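Leave the Good Room Open
Todor Stan

My grandmother kept her sitting room in Dredudcombe locked until February, when the priest came. I think that was a waste of a room. Furniture is for sitting on, and a polished table can take a glass or two.
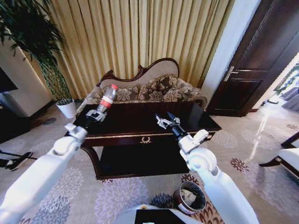

Good furniture gets treated as if daily life would ruin it. I don't agree. Wipe the table at night and get on with things. A water bottle with a red cap looks fine to me next to a carved settee and damask cushions.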